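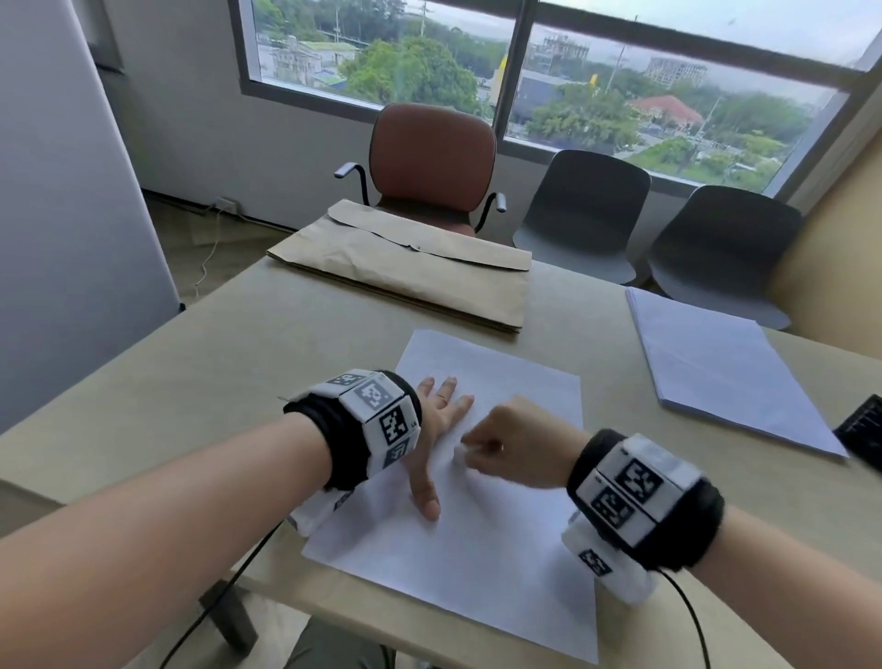

Shop > Film and Home Viewing > Disc Sets

The Hindstead Collection, Blu-ray box set

If you grew up on late-night creature features, the old Hindstead pictures will feel like family - cheap sets, big hearts and all. Wameck has gone back to the prints and cleaned up every one, and we do love how they look now. You also get a chatty 60-page booklet and over 200 minutes of extras, so clear your July evenings!

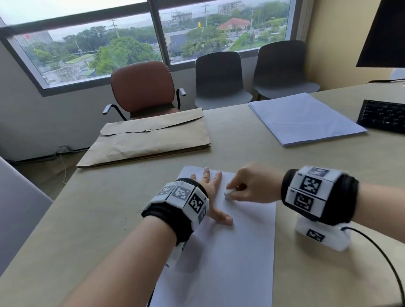 Chunhua Qian wrote to tell us that the Nunwood commentary alone was worth the price, though she wished the subtitles were a bit larger.

Ships in a sturdy slipcase. Returns accepted within 30 days.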